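Chapter 8
Working Safely Beside a Robot Arm

A robot arm that shares a table with people is a wonderful thing to learn on. You can stand next to it, teach it a move, watch it try, and change your mind a minute later! That freedom comes with rules, and the rules are more interesting than they look, once you see how each one grew out of a real job.

Take the training lab at Travutport. When it opened, its rule sheet had 2 lines: know where the stop button is, and keep your hands out of the gripper. Both are still good rules. By July the sheet had grown into what the staff call the Brostovar list, and the neighboring lab at Vorkmont had copied it almost word for word.

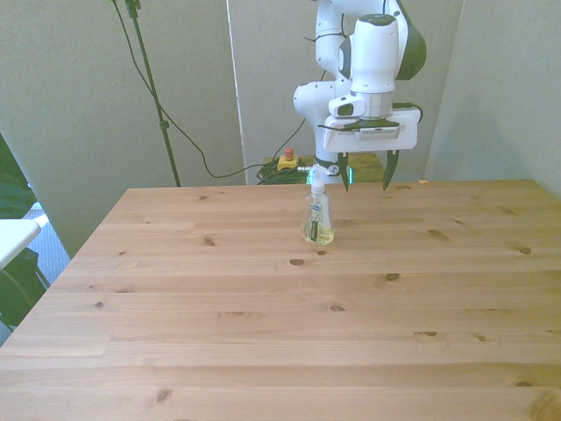 What the Brostovar list added was a habit of looking at the whole job. The arm matters, of course, but so do the fingers, the object they close on, the cables, and the spot where a person is likely to stand. A foam block and a glass bottle may call for the same motion, yet a squeeze that is fine for one can break the other. So the risk assessment is done again whenever the object changes, even if the program stays the same.

In this chapter you will write an assessment of your own. We start with speed and force limits, then move on to emergency stops: where they go, who can reach them, and how often to test them. The last section follows the Aryee project, which logged 3000 grasps and stopped for a full check after every 500.

Keep a pencil handy. You'll want to sketch your own workspace before Section 8.2, with every cable and every place a person might stand marked on it.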